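Brightness figures need a second number

Projector makers quote one brightness figure, and it is usually measured in the mode with the worst colour. The Mertens I use at home claims 1000 lumens. In its cinema preset it looks far dimmer, and the manual gives no value for that preset at all.

I would like every specification sheet to state light output in the most accurate picture mode, with the lamp setting named. Custness already prints both values for its 31 series. The lower number did not put me off, and it helped me choose a screen.

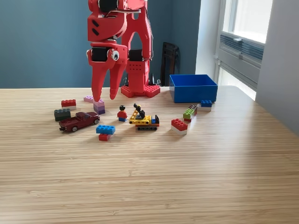
Fan noise deserves the same treatment. A figure taken in eco mode tells me little if I watch in full mode. Styling gets more space in the brochures than either, though looks are easy to judge unaided: a red printed arm with one googly eye stuck to its wrist has character at a glance. Decibels and lumens have to be measured, and the buyer seldom owns a meter. Hurkia should start with its March price list.

Chiến Vũ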